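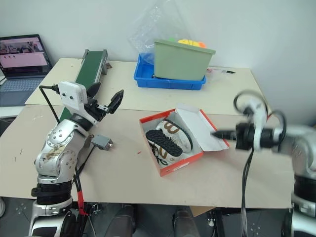
Should you keep sneakers in the box they came in? Only if the box is clean and the shoes spend more time in storage than on your feet.

I say that as someone who has read far too many closet makeovers. The usual advice is to throw out every shoebox and buy a wall of clear plastic drawers. The people giving the advice often have a link to the drawers. I priced a set from Stodex for our hallway and closed the page. A shoebox with an attached lid does most of the same work, costs nothing extra and folds flat when you're done with it.

Where I do agree with the plastic crowd is on damp. Cardboard soaks it up. Don't put a shoebox straight on a basement floor or against an outside wall, whatever your aunt did for 43 years. A closet shelf is fine.

Packing the pair

The old trick is head to tail: one shoe turned over or laid on its side, toes at opposite ends. It does save room. My objection is to doing it with dirty soles. With white sneakers, a lugged sole resting on the upper of its partner is asking for a gray smear, and lugs hold grit much longer than a flat sole does. Knock them together outside, go along the grooves with an old toothbrush, then let them dry overnight. If you're in a hurry, a sheet of plain paper between the two shoes will do.

Plain paper, please. Newsprint comes off on white leather. Simone Bezerra swears it doesn't, and her shoes are all black.

Those little silica packets

Keep the ones that came in the box if you like. I can't say I've noticed a difference. Buying more is where I get off the bus - Flumenel sells a "closet freshness kit" that is a bag of the same packets with a ribbon. Dry shoes don't need them and wet shoes shouldn't be in a box in the first place. Keep the packets away from small children either way.

Labels

Write on the short end that faces out. Color, size, whose. A photo taped to the front looks good in February and has fallen off by summer.

Bins for the rest

Kids' toys, hats, the odds and ends that live near the shoes: use an open plastic bin and stand it in a shallow tray. I was doubtful about the tray until Cleiton Rezende made me try it. It catches the sand and scraps, and you can tip it out without emptying the bin. Any old tray will do. Don't fill the bin past the rim, or the first thing anybody wants will be at the bottom and the rest will be on the floor.

Shoes you wear every week don't belong in any of this. Put them on a mat by the door.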